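Stablecoin reporting rules for small sellers - anyone else reading the draft?

Posted in: Crypto Policy and Tax

ledgerlark
Sat 28 May

OK so I finally sat down with the draft guidance on stablecoin payments and I have to say, I'm pretty excited. I run a little home goods shop online and have been taking stablecoins at checkout since last July, and this is the first time I've seen a rule written by someone who seems to have met a small seller.
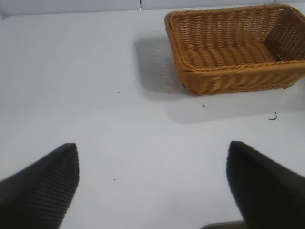
The part I care about is the low-value exemption. As I read section 4, any single sale under 200 dollars paid in a recognized stablecoin gets treated like a card payment. You book the dollar amount on the day and you're done! No gain or loss line for every order, no hunting for the price at 3:14 in the afternoon. For anyone who has tried to reconcile a month of tiny payments in a spreadsheet, that is huge.

I use Trinex for the wallet side and export everything to Palacios at the end of the month. Has anyone heard if either one plans to support the new categories?

mossy_abacus

I read it too and I like it, but slow down a little. "Recognized" is doing a lot of work in that sentence. The draft says the issuer has to publish its reserves every month and register. It doesn't say what happens to your books if an issuer drops off the list halfway through the year.

Do you go back and redo the earlier sales? I've read that page four times and I can't tell.

ledgerlark

Good catch, I skimmed right past that. My guess is the status on the day of the sale counts, but you're right that it doesn't say so.

Trurkham_Tom

Not convinced by any of this. The exemption is per sale but there's a yearly cap of 2000 in Annex B, and once you cross it you lose the simple treatment for everything, including the sales you already made. A shop with any kind of traffic hits that by spring. So who is it for, exactly?

Also, every time they write a "simple" rule we get a new form. I take cards and cash at my market stall in Trurkham and sleep fine.

pelicanpay

Tom, I think you've got the annex wrong (easy to do, the numbering is awful). The cap is for people who are NOT registered as a business. It's meant for someone selling their old bike or a few prints. If you have a business registration you go by paragraph 11, and there's no yearly cap there, only the per-sale limit.

Trurkham_Tom

Just went back and looked. OK, fair, paragraph 11 does say that. I still think most people will read the annex the way I did and panic. And I still don't see what it does for me that a card reader doesn't.

ledgerlark

For me it's the overseas orders! I had a customer pay for a 90 dollar order on a Sunday night and it was settled before I finished packing. With cards I was waiting days and losing a chunk on conversion. That won't matter at a market stall, I get that.

ezequiel_b

Hi all, Ezequiel Bermúdez, I do bookkeeping for small shops, mostly people who sell crafts and furniture. Love seeing a thread where people have read the thing.

Two points. First, refunds. If a customer pays in a stablecoin and you refund in dollars, the draft treats that as two separate events, and the refund side is not covered by the exemption. That's the bit I'd write in about. I have a client on Hindinis who did 400 orders last season and had a lot of returns, and under this wording each of those would need its own line.

Second, keep the transaction ID with the invoice from day one. Don't trust the export. I've seen them come through with the IDs chopped short - you can't match anything after that.

mossy_abacus

The refund thing is new to me, thanks. Is that in the main text?

ezequiel_b

Footnote to section 6. Tiny print, of course.

pelicanpay

On the refund point I'd disagree a bit. If you refund in the same coin, same amount, I read section 6 as letting you cancel the original sale. It's only the mixed case that gets messy. So just refund in kind and put it in your store policy.

ezequiel_b

That works until the customer has closed the wallet or asks for store credit, and they do! But yes, refund in kind is cleaner where you can do it, and I'd put it in the policy either way.

ledgerlark

This is so useful, thank you. I'm going to write in about the refund footnote and mossy's question on issuers that lose their status. If anybody wants to look over my draft before I send it, message me. Comments close in July so there's time to get it right.

Trurkham_Tom

Send it over. I'll tell you which bits made me grumpy.

mossy_abacus

Me too please. And still curious if anyone knows about Trinex and the new categories, I'm on their basic plan and support hasn't written back.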